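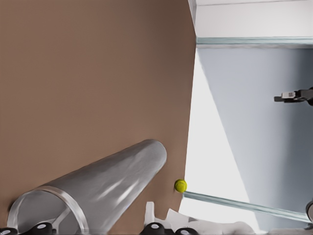 Hello everyone, and thank you for all the kind notes after the open day at our Preltside lab! We had 31 of you through the door, which is a lot of coats for one small rack. The simulated table was the part people kept coming back to, and several of you asked how the balls are placed at the start of a run. The Kozma scene generator does that. It will happily leave a ball right by the edge of the table, just past the closed end of the gray cylinder, and the arms have to cope with whatever they're given. Now, to the question from the Sterbridge group:

> On 2025-07-25, the Sterbridge robotics club wrote:
> We loved the visit, but we came in late and missed the
> start of the demo. Do you train on the real arms at all,
> or is everything done in simulation? And could we bring
> 23 students in January?

Everything on the big screen was simulation. We ran 2,000 practice episodes in Orar before the visit, and I picked the ones we replayed from a folder of 215, so please don't take my choices as a fair sample – I have my favorites.

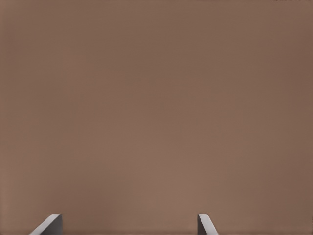

The real arms come in much later, once we're happy with the way the fingers approach the table, and I'd love to show your students that stage too. January suits us very well, and 23 is fine if we split into two groups.
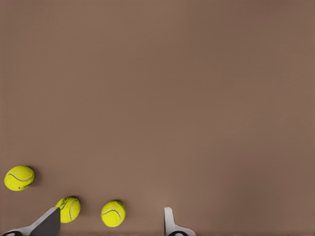
Tennis balls by the open gripper, Orar simulation.

For that visit I'm thinking of something like this, and please do write back if you'd like it in another order:

1. Watching the gripper come up to the gray object, with its fingers open on either side.
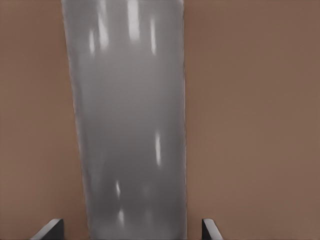 2. Moving the balls to new starting spots and running the same program again.

3. Coffee, and time with the real arms in the back room.

Warm wishes from all of us at Preltside, and do send me your lunch numbers when you have them.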